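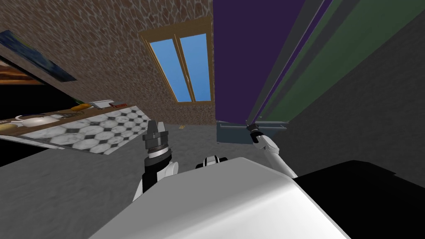 Search this book Go

CHAPTER 9
People Who Move: Herders, Fishers and the Road

Print this page | E-mail this page

For a long time, geographers wrote about traveling peoples as if they had no address. This is a mistake. A herding family may move its tents many times in one year, but it returns to the same wells and the same grazing land, and the neighbors know very well whose land it is. In this chapter we study two such communities, one in the dry hills of Vengate and one on the coast of Fadero.

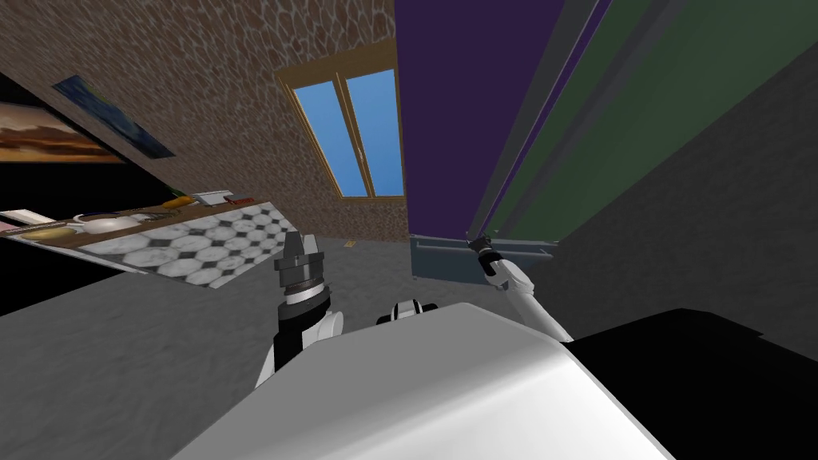

The hill people keep goats and a small number of horses. Kartini Osman lived with them for 13 months and made a map of their paths. She found that the oldest people gave names to places by what one can hear there, for example wind in a narrow pass, or water under stones. The younger people used the names on the road signs. Both groups could find the way, but they did not always understand each other.

On the coast the situation is different. The families of Fadero live on their boats from June until the storms begin, and after that they rent rooms in the town. Kristine Panganiban, who studied their language, wrote down 916 words for the sea and its weather. Many of these words are borrowed from traders, and this tells us something about how far the boats once traveled.

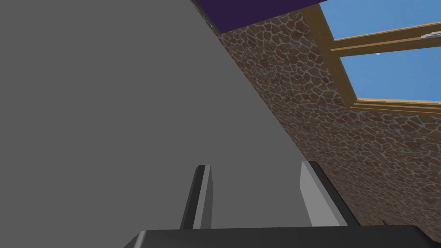
9.1 What Is a Home Range?

A home range is the whole area that a community uses during one year.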